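Subject: Re: [cell-upkeep] Pusher arm drifting left after tool change
From: Radwa Abdel Hamid
To: cell-upkeep list
Date: 20/05/2019

Nesma, thanks for the numbers. I'm quoting the part I need and answering under it.

Nesma Benmoussa wrote:

> We swapped the rod on the Clunach bench arm in April and since then
> the pushes land to the left of where they should. It is worst at the
> far side of the board. I re-entered the tool length twice and got the
> same result both times. The collar was tightened by hand and then with
> the short key. Myrto says the board may have moved, but I don't see how,
> as it is sitting where it always sat. Is there a set order you follow
> after a tool change? The Hegazy notes only cover the old gripper.
>
> Also, is it worth asking Plokevitz for a new collar? Ours is rough on
> the outside and I can't tell if that matters.

We had the same thing on the Sindton cell last year. In our case it was two faults added together, and I spent a long time trying to fix them as if they were one. I would separate them first.

Start with the rod. Take it all the way out, wipe the bore of the collar and the top of the rod with a dry cloth, and look for burrs. Ours had a small raised spot where the clamp screw had bitten into the old rod, and some of that metal had stayed in the bore. With the grit in there the new rod went in at a slight angle. You can't see it by eye at the collar, but at the tip it was enough to miss a block. A rough outside on the collar does no harm. Check the inside before you write to Plokevitz.

Push the rod up until it stops, then tighten. Use a torque key if you have one. The short key gives a different result with every person who picks it up.

Then do a spin check. Put a pointed pin upright in one of the table holes, bring the tip down next to it at low speed, and turn the last joint through half a turn. If the gap to the pin changes, the rod is tilted or off center, and no amount of re-entering the length will cure that. The length value only covers the one direction. This is the step missing from the Hegazy notes, and Iman Radwan has said she will add it when she next edits them.

Only when the spin check is clean should you teach the tool point again. Four approaches from well separated angles, all to the same pin. We do it twice and keep the second set.

Now the board. Myrto may well be right. "Where it always sat" was our answer too. The board lay flat on the table with nothing locating it, and every low push that caught the edge moved it a little. Being worst at the far side is what you get when the board has turned slightly, or when the base frame was taught on two points set too close together. Put dowels in the table holes against two sides of the board, or at least mark the corners with tape. After that, teach the board frame with the corners as far apart as you can reach, near left, near right, far left.

Set the height last. The tip should travel low enough to push on the side of a block and high enough to clear the wood. We use a paper strip under the tip at each corner. If it drags at one corner and is free at the other, shim the board and leave the frame alone.

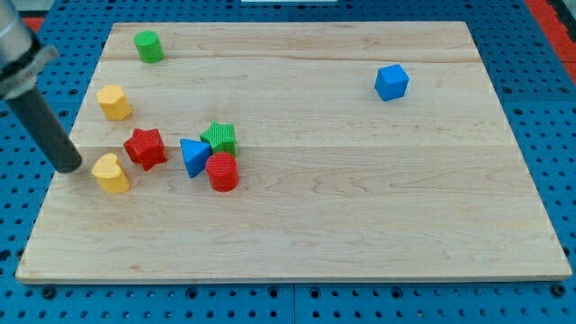

For the first run afterward I go slowly and keep the blocks spread out so that each one has room to move. Our acceptance run is 29 pushes at low speed. If those are all good, we go to 900 at working speed and look at the collar again at the end. After that the rod comes out for cleaning every 2000 pushes. Nouhaila Ghoneim keeps the log for our cell and can send you the blank sheet if you want the same columns.

Two smaller points. Check the tip itself for a flat. It should still be evenly rounded, and if it has worn on one side the blocks will slide off to that side, which looks a lot like your fault. And please save the old tool and frame values under a new name before you overwrite them. I didn't, and had nothing to compare against.

If the spin check is clean and the board is pinned and it still goes left, post the four taught points and I'll look at them.

Radwa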